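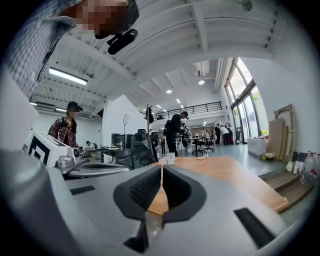

Handgreifer statt Fernsteuerung zum Vormachen: taugt das was?

Forum > Automatisierung > Roboter anlernen
8. Juni 2021 · 1.759 Aufrufe

palettenwender
Wir sind ein kleiner Betrieb in Tomberg und sollen demnächst einen zweiarmigen Roboter bekommen, der flache Ware vom Tisch nimmt und in Kartons legt. Hefte, Broschüren, dünne Taschenbücher. Die Firma Millness will uns dazu ein Paket namens Eze verkaufen. Man nimmt in jede Hand einen Greifer, macht die Arbeit am Tisch vor, und aus den Aufnahmen lernt der Roboter angeblich den Ablauf. Programmieren müsse man gar nichts mehr. Das habe ich bei anderen Sachen schon öfter gehört, und danach saß immer jemand drei Wochen lang da und hat programmiert.

Beim Vorführtermin war ich dabei und durfte auch selbst mal. Die Dinger liegen ordentlich in der Hand, das will ich gar nicht schlechtreden. Auf meine Fragen kam aber wenig Handfestes. Das Angebot nennt 633 Durchgänge pro Aufgabe. Wie man auf so eine krumme Zahl kommt, konnte mir keiner sagen. Kosten soll der Spaß rund 4.000 Euro, ohne Roboter natürlich.

Fernsteuerung hatten wir schon im April bei einem anderen Anbieter ausprobiert. Das war zäh, für ein einziges Heft braucht man ewig, aber immerhin bewegt sich dabei der echte Arm, und man sieht sofort, was er kann und was nicht. Mit den Handgreifern mache ich es ja mit meinen eigenen Armen vor. Woher weiß der Roboter, dass er da überhaupt hinkommt?

Hat das jemand mit dünnen, flachen Teilen im Einsatz? Ein einzelnes Buch flach auf dem Tisch reicht mir als Beispiel völlig, daran ist die Fernsteuerung bei uns schon verzweifelt.

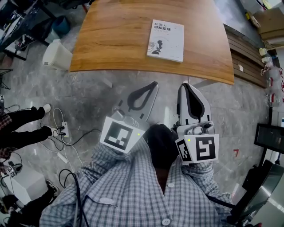
2 Antworten

kabelkanal_ost
Von Werk aus weiß er das nicht, deine Skepsis ist also berechtigt. Aufgezeichnet wird, wo sich die Greiferspitzen im Raum befinden und wie weit sie offen sind. Wie dein Ellbogen dabei steht, spielt für den Roboter keine Rolle, er muss sich eine eigene Armstellung dazu suchen. Wenn es keine gibt, ist der Durchgang für die Tonne. Lass dir zeigen, ob Eze das vor dem Lernen prüft und wie viele Aufnahmen dabei rausfliegen. Wir hatten etwas Ähnliches von Pornent, und da fehlte die Prüfung komplett. Gemerkt haben wir es, als der Arm auf halber Strecke stehen blieb.

Zu den Büchern: Flach liegendes Papier ist gemein. Mit der Hand schiebst du es ganz nebenbei zur Tischkante oder hebst mit einer Fingerspitze den Rand an. Mit dem Greifer musst du dir das erst angewöhnen, und dann bitte immer gleich. Wenn drei Kollegen drei verschiedene Tricks vormachen, kommt hinten Murks raus. Ich würde

- eine Methode festlegen und aufschreiben,
- das Buch jedes Mal etwas anders hinlegen, auch schräg,
- langsamer arbeiten, als es sich natürlich anfühlt,
- verpatzte Versuche gleich markieren,
- die Marker an den Greifern möglichst nicht mit dem Ärmel verdecken, sofern das System die zur Ortung braucht.

Die Fernsteuerung würde ich nicht ganz abschreiben. Für die letzten paar Fälle, die der Arm partout nicht hinkriegt, nehmen wir sie immer noch.

Und die 633 würde ich mir schriftlich begründen lassen. Eine feste Zahl vorab halte ich für Verkäufergerede, das hängt von Ware, Tisch und Licht ab.

frickelbert77
Nimm nen Sauggreifer und gut ist. Für Broschüren braucht kein Mensch so einen Zirkus, der Sauger kostet einen Bruchteil. Bei losen Blättern vorher testen, der zieht gern zwei auf einmal hoch.

Kommentar von palettenwender
Sauger hatten wir, der hebt bei den Heften nur den Umschlag an. @kabelkanal_ost danke, nach der Prüfung frage ich Millness morgen. Unterschrieben wird erst, wenn sie es mit unserem Roboter und unserer Ware vorführen.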